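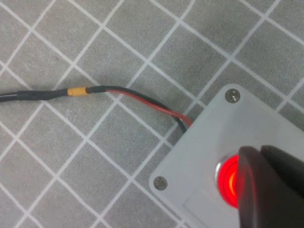 The **Gosthorpe Open Day** is a public demonstration of robotic handling held each year at the Enisent workshops in Gosthorpe. It presents automated equipment carrying out ordinary manual tasks, among them sorting, fastening, the moving of small parts and the operation of controls. The best-known item on the programme is the button exercise, in which a robot arm is directed to a red illuminated push button set in the lid of a light grey plastic box, with the black gripper brought directly over the button. A red and a black wire enter the box under the edge of the lid. The exercise is shown at close range, and visitors follow it on a screen beside the work area.

## Background

The open day grew out of a series of private visits arranged by Enisent for local employers. These visits were confined to a single room and had no fixed programme. The first event open to the general public was held in May, and that month has been kept for later editions. Admission is free, but places must be booked.

The programme for the current edition was published on Tuesday, March 23, 2021. It retained the button exercise as the opening demonstration and moved the sorting work to the afternoon.

## Programme

Visitors are received in groups of 20. Each group is taken through the workshops by a member of staff and is given a short talk on safety before entering the demonstration area. The route passes through 2 halls, known as the Yang Hall and the Erklow Hall.

### Yang Hall

The Yang Hall is used for work with controls and switches. In the button exercise the arm approaches from a resting position and lowers its gripper towards the button. The operator then explains how the approach was planned and how much force the arm is permitted to use. The exercise is repeated with the box turned to a different angle, so that visitors may compare one approach with another.

The exercise is considered suitable for a general audience because its purpose can be understood without technical knowledge. It also allows staff to discuss errors of position. A button offers a small target, and a finger which comes down to one side of it will meet the lid or the metal surround. When an attempt fails, the operator leaves the arm where it stopped and describes the fault before starting again. Failed attempts are not removed from the public record of the day.

### Erklow Hall

The Erklow Hall is given over to sorting and fastening. Small parts are picked from trays and placed in order, and visitors are invited to rearrange the trays between attempts. A separate bench shows the fitting of lids with cross-head screws. The work here is slower than that in the Yang Hall, and groups are normally divided between the benches.

## Control and supervision

All demonstrations are supervised by a trained operator, who holds a stop control throughout. Visitors remain behind a marked line while an arm is moving. The arms work at reduced speed during public sessions, and any change of gripper is made with the power off.

Two methods of control are shown. In the first, the operator guides the arm directly by means of a hand controller. In the second, the arm carries out a stored task and adjusts its path according to the view from a small camera mounted near the gripper. The operator announces which method is in use before each attempt.

## Attendance and reception

The best-attended edition received 1,555 visitors. Numbers at later editions were lower after the introduction of booked places, which Enisent adopted to reduce waiting in the corridor between the halls.

Comments collected from visitors have generally been favourable. The most frequent criticism concerns the length of the pauses between attempts in the Yang Hall, during which the equipment is reset. Several schools have asked for a longer session with the hand controller, and a separate morning for school parties has since been added to the programme.

## See also

- Enisent
- Gosthorpe
- Robot end effector
- Remote manipulation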